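Home | Stories | Makers | Workshop Notes | Newsletter | About

The Man Who Came Back to Wooden Toys

January 25, 2020

9 minute read
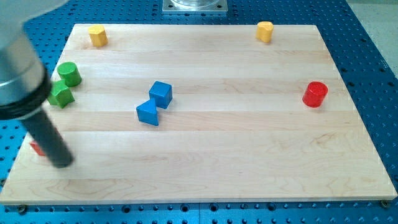
Toy blocks in yellow, green, blue and red on a maple board.

I'd been told to bring a sweater, and I forgot, so the first thing Gediminas Kalniņš ever gave me was a coat. It came down past my knees and smelled like linseed oil, and I wore it for the whole afternoon while he talked and I tried to write with my sleeves rolled up three times.

His shop is on the back road out of Driltbridge, past the feed store and the church with the new roof. I drove by it twice. There's no sign, because he took it down to repaint it in August and hasn't gotten around to putting it back up. "People who want me find me," he said. Then he thought about it and said, "Well, some of them call from the gas station."

I wanted to talk to him because of my sister's kids. They have a room full of plastic stuff that sings at you when you step on it in the dark, and they also have one bag of his wooden blocks, and guess which one they fight over? I've been writing this column long enough to know that's not a scientific study. Still, I wanted to meet whoever made the bag.

He didn't start out making toys. He spent most of his working life at Vandach, the furniture plant, on the chair line, and he talks about it without any bitterness at all, which surprised me a little.

"I liked chairs," he said. "I still like chairs. You sit in one and right away you know if the guy was paying attention. But I did the back legs. Only the back legs, all those years! I'd go to somebody's house for dinner and look under the table and think, okay, that's mine, that's mine."

When Vandach moved its chair work to another state he was offered a job in the warehouse. He lasted a winter. "Forklift," he said, and made a face, and that was all I could get out of him on the subject.

The toys were his wife's idea, sort of. She taught kindergarten and was always bringing home blocks with chewed corners for him to sand down. He'd do them at the kitchen table with the radio on. After a while he started making replacements for the ones that had gone missing, and then the teacher across the hall wanted a set, and then a man named Indrek Petrauskas turned up wanting 70 of them.

"Seventy blocks?" I asked.

"Seventy sets," he said. "I had a table saw and a coffee can full of sandpaper. I said sure, no problem. Then I went and lay down."

Petrauskas owns Kairys, the toy store over in Cosley, and he happened to be in the shop the day I visited. (I think he's in the shop most days. He had his own mug.) He's tall and talks very fast and interrupts constantly, and Gediminas just waits for him to finish, like you'd wait for a train.

"I saw them in the classroom," Petrauskas told me. "My daughter was in there. I went for the parent conference and I didn't hear a word the teacher said, I was stacking. She had to ask me to put them down. I'm a grown man. I sell toys, I've seen every block there is, and I couldn't quit."

What's so good about them, then? I asked both of them and got two completely different answers.

Petrauskas thinks it's the weight. He says cheap blocks are too light, so the tower goes over when the dog walks by, and a kid gets discouraged before the fun part. "They need to knock it down themselves," he said. "That's the whole payoff! You can't have the dog doing it."

Gediminas thinks it's the edges. He rounds them just enough that they don't hurt when you kneel on one, but leaves the faces flat right out to the corner so they sit square. He had me close my eyes and hold one of his and one from a discount store, and okay, fine, I could tell. The store one felt like a bar of soap somebody had already used.

"Everybody over-sands," he said. "They think it's being kind. But then nothing stands up straight, and the child thinks she did it wrong."

I've been chewing on that one ever since.

We got onto paint, and here I have to admit I lost about a page of notes, because he goes deep. The short version is that he tried leaving everything plain at first. Grown-ups loved it. They'd pick up a plain block and sigh and say how beautiful. The kids, he said, went straight for the painted ones every single time.

"Parents want beige," he said. "Parents want the whole house to look like oatmeal. You put a red one in front of a two-year-old, forget it, that's the only block in the world."

He puts on thin coats and lets them dry overnight, and he won't be hurried. Petrauskas has tried. Before the holidays last year Kairys ran out completely, and he drove over in the snow to ask if the drying could go any quicker with a heater. The way he tells it, he was sent home with a jar of pickles and no blocks.

"It was a good jar of pickles," Gediminas said.

"It was," said Petrauskas. "I had 2 people crying in my store, but it was a good jar of pickles."

I asked about money, which I never like doing. He makes 400 sets in a year when his hands are good. He's been asked to do more. A catalog company wanted 600 by spring, and offered to put him in touch with a factory that could handle the cutting while he did what they called the finishing touches. He took the phone call standing up, he said, and he knew before he sat down.

"I'd be back on back legs," he said. "You see? Somebody else does the front legs. I did that already."

His wife thought he was nuts, at least for a day or so. They could have used it. The truck is old, the roof over the lumber rack leaks when the wind comes from the east, and he's not getting any younger (his words, and he said them while picking up the end of a plank I couldn't have budged). But she came around, and now she does the books and also the bags, which she sews out of striped ticking on a machine that was her mother's. If you've got an early one, hang on to it. The first bags had a button, and the button came off, and she had a terrible week worrying about it until every one had been called back and swapped for a drawstring.

I asked him if he ever gets bored. It's a lot of the same shape.

He thought about that for so long that Petrauskas started to answer for him, and got waved off.

"At the plant I was bored," he said. "There I never saw anybody sit down. Here I get letters. A boy wrote that he built a jail for his brother. There was a drawing with it, the brother was in the jail, he looked very happy. I put it up by the door." He pointed, and there it was, with a thumbtack in each corner. The brother did look happy.

There's a whole wall like that. Drawings, mostly, and a few photos of towers taken from way down on the carpet so they look like skyscrapers. One letter is from a woman well into retirement who bought a set for her grandkids and then kept it. She builds with it while she's on the phone with the insurance company. I asked if I could copy that down and he said to leave her name out, so I have.

Before I left he made us coffee on a hot plate and the two of them got into it over whether arches should be included in the basic set. Petrauskas says yes, people ask for them all the time, you can't make a decent bridge without them. Gediminas says a kid who wants a bridge will figure out a bridge. They've obviously had this fight before, they each knew the other one's lines. I said I'd liked arches when I was little and got a very cold look from one side of the table and a slap on the back from the other.

I gave back the coat. He told me to keep it till I got to the car, and then he walked out with me to get it, in his shirtsleeves, and stood in the road waving me out backward because you can't see what's coming around that bend. My sister's kids are getting a second bag. I paid full price for it, in case anybody's wondering, and I asked for arches on the side, and he wrote down the order without looking at me.

Kairys in Cosley carries the sets when there are any. If the shelf's empty, put your name on the list at the register and be patient.

Comments (5)

dot_m
We have one of the button bags! I had no idea there'd been a swap. Going up to the attic tonight to check on it.

Ray from Cosley
Worked at Vandach same years he did, front legs. Tell him hello. He won't remember me but he'll know the chairs.

pinecone77
Team arches. Sorry.

LaurelH
My son is 19 and his set went with him to college. He says it's for his roommate.

dot_m
Update, it has a drawstring. My mother must have swapped it and never said a word.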